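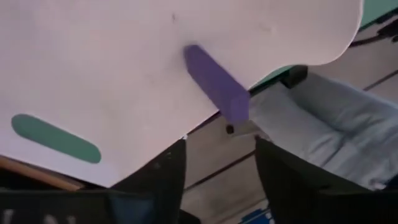
Pegboard refinishing, part two

24th October

The first part covered stripping the old varnish from the sorting board. This one deals with the new paint, the blocks and the problem of pieces ending up on the floor. It is mostly notes to myself, as I have a second board to do and will have forgotten the details by then.

The board is a shaped one, with a wave-like edge on one side. I bought it second-hand from a nursery clearance in Remumholm, along with a bag of mixed blocks. The outline is pleasant to look at and a nuisance to sand. A flat sanding block skips over the hollows, so I wrapped the paper round a length of pipe offcut and worked along the curve by hand. Anything coarser than medium grit leaves scratches that show through a pale colour.

For the top I used Irkex matt furniture paint in a pale pinkish white. The tin holds 400 ml and was enough for three thin coats with a little left over. I left each coat overnight. The maker suggests four hours, but the room is cold at this time of year and the second coat on my test piece dragged when I went over it too early.

A matt surface marks easily. Smudges and small dark specks show on it far more than they did on the varnish, and a damp cloth removes only part of them. I tried a clear wax on the underside to see if it would help. It did, slightly, but it also made the surface slippery, and a slippery surface is a bad one for loose blocks. I have left the top unwaxed.

The green shape was the fiddly part. It is a long oblong with fully rounded ends, and the colour sits towards teal. I masked the straight sides with ordinary tape and cut the ends from low-tack film, drawing round a jar lid of the right width. Press the film down at the curve with a fingernail, then seal it with a coat of the base colour before the green goes on. Any bleed is then the same colour as the board and disappears.

The purple block is one of the long rectangular ones from the bag. I sanded off the sharpest corners only, as a squared end is easier to line up than a rounded one. It took two coats from a small pot of Moreira violet. The colour is strong and the shaded side looks nearly a different shade in low light, which made me think I had missed a patch.

Now the floor. The planks are a greyish beige with dark seams, already scuffed, and I have no wish to add to that. A long block can be left with one end past the edge of the board and will stay there as long as the greater part of its weight is supported. A knock is all it takes after that. The obvious cure is a raised lip, but a lip on a wavy edge means bending a strip or cutting one to match, and it would spoil the outline. I looked at the flexible trim Plikport sells and decided it was too tall.

For now the rule is that long blocks go in the middle and short ones near the edge – not a rule that survives much use. I may try a thin line of clear rubber bumpers set back a little from the curve. The second board has straight sides, so that one will get a proper lip from the start.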